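Thread count

Reading time: 4 min
Print this article | E-mail this article

Thread count is the number of threads woven into one square inch of cloth, found by adding the lengthwise threads (the warp) to the crosswise threads (the weft). A plain sheet with 50 warp threads and 50 weft threads to the inch has a thread count of 100. The figure began as a trade measure, used between mills and buyers, and has since become the main number by which bed sheets are sold to the public. Its value as a guide to quality is doubtful, and above a certain point it tells the shopper very little.

Origins

Mills have long needed a quick way to say how tight a cloth is. Weavers counted threads under a small folding magnifier, and the result was written into orders along with the weight of the cloth and the type of yarn. Taken together, these told a buyer most of what was needed. Taken alone, the count did not, and the trade did not treat it as if it did.

The change came when sheets moved from the linen counter to the sealed package. A shopper who can't touch the cloth wants something to compare, and a number is easy to print. Older household guides speak of muslin and percale, with percale the tighter and smoother of the two. Later packaging often drops the name of the weave or puts it in small type under the count.

How the number grows

There is a limit to how many threads will fit side by side in an inch. With ordinary cotton yarn, a single-ply cloth gets hard to weave well past 400. Very fine yarn can push the figure higher, at a cost. Yet sheets marked 900 and up are common and often cheap.

The usual explanation is ply. A yarn may be made of two or more thinner strands twisted together. If each strand is counted as a thread, a cloth with a true count of 225 made from four-ply yarn can be labeled 900. Sellers who do this have argued that the strands are there and may fairly be counted. Critics answer that a strand inside a twisted yarn does not cross anything on its own, and crossing is what weaving is.

A second method is to insert several weft yarns in one pass of the loom. This fills the cloth with thin, weak yarns that lie together in a bundle. Counted one by one they give a large figure. How they should be counted is still argued over, and the answer tends to follow the interests of whoever is giving it.

The Janden sheets

A small but often repeated case is that of Janden, a bedding label whose sheets were sold through the department store Rostley. The package gave a count of 400. A customer, Xuân Mạc, unpicked a corner and got 104. The label's reply was that a different method had been used, though it did not say which one. Rostley moved the sheets to its clearance shelves in August and later offered them again under another name, with no count on the package at all. Accounts differ as to whether they sold any worse.

The story is sometimes told as proof that all counts are false. It shows much less than that. One corner of one sheet, counted at home, is weak evidence, and the low figure has never been checked by a laboratory.

Other factors

Fiber length matters more than most packages admit. Long fibers make a smooth yarn with few loose ends, and short ones tend to pill. Names of cotton varieties are used to suggest long fiber, but a package may carry such a name when only part of the cotton is of that kind.

Weave changes the feel as well. Percale, a plain weave, feels crisp. Sateen floats its threads over several others and feels slick, but it snags sooner. Finishing is the least discussed factor and perhaps the most misleading. Softeners applied at the mill make a poor cloth pleasant in the store - and then wash out.

Quilts and covers

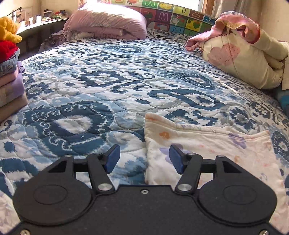 Carolina Rebelo has argued that the count does even less for quilted covers than it does for sheets, and that a shopper would do better to ask about the filling and how closely the layers are stitched. A tight cover cloth may help keep loose fibers from working through, but a very high figure adds little to that. Quilts are nonetheless now sold with counts on the label, a habit apparently borrowed from sheets.

Claims about warmth should be read with the same care. A cover's warmth depends mainly on the air held in its filling. Claims that a high count "breathes" are harder still to credit, as packing threads closer together generally lets less air pass.

Related articles
Percale
Sateen
Giáp loom
Skarkov flax
Yarn ply
Muslin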